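A **top-freezer refrigerator** is a household refrigerator with its freezer compartment placed above the fresh food compartment. It is the oldest two-door layout still in wide production and is usually the cheapest to buy. It is common in apartments, small houses, offices and rental properties.

## Layout

The cabinet is a single upright box divided by an insulated shelf. The upper part, normally a quarter to a third of the total volume, is the freezer. The lower part holds fresh food. Each part has its own door, and both doors hang on the same side. On most models the hinges can be moved so that the doors open the other way.

The compressor sits at the bottom of the cabinet, behind the lower rear panel. Older units have a black condenser coil across the back. In newer ones the coil is often folded under the cabinet or built into the side walls, which may feel warm while the compressor is running.

## Cooling

Most top-freezer models have one evaporator, located behind the rear wall or under the floor of the freezer. A fan blows air over it and into the freezer. Part of this air passes through a duct to the lower compartment, where cold air sinks by itself. The duct has a damper, a small flap that controls how much air gets through.

One evaporator serves both compartments, so the two controls affect each other. Closing the damper sends more cold air to the freezer and less to the fresh food. Many owners take the freezer dial for a thermostat when it only moves the damper. Recommended settings are 0 °F for the freezer and 37 to 40 °F for fresh food.

### Defrosting

Manual-defrost models must be switched off and emptied when the ice on the walls gets thick. Frost-free models have a heater next to the evaporator that runs for a short time, often every 12 hours of compressor operation. The meltwater drains through a tube to a pan above the compressor and evaporates there. A blocked tube is the usual cause of water under the crisper drawers.

## Interior

The freezer generally has one wire or plastic shelf, door racks, and a place for ice trays. Some models can be fitted with an ice maker, which needs a water line.

The fresh food section has two or three shelves and one or two crispers. A crisper with a closed vent holds moisture and suits leafy vegetables. With the vent open it suits apples, pears and other fruit that gives off ethylene gas. The door is the warmest part of the compartment and is a poor place for milk.

## Sizes

Capacity is given in cubic feet in the United States and in liters elsewhere. The Mathur range, a typical mid-priced line, is sold in 182, 251 and 258 liter versions. The last two share a cabinet and differ in the thickness of the freezer wall. Tekano sells a similar cabinet with a reversible handle.

Width matters more than volume in older kitchens. Manufacturers ask for a gap at the sides and back so that heat can escape, and the doors need room to swing past a right angle before the drawers will slide out.

## Advantages and drawbacks

Frozen food is at eye level and easy to reach for a standing adult. The mechanism is simple, and parts such as door gaskets, fans and defrost timers are widely stocked. Energy use is usually lower than in a side-by-side model of the same volume.

The main complaint is that fresh food, which is used more often, is kept low down. The crispers are close to the floor and require bending. Wheelchair users may find the back of the freezer out of reach. The bottom-freezer layout reverses this arrangement, normally at a higher price.
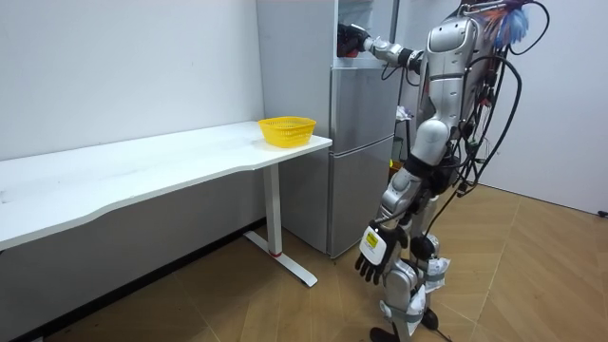 ## See also

- Bottom-freezer refrigerator
- Chest freezer
- Crisper drawer
- Defrost timer
- Icebox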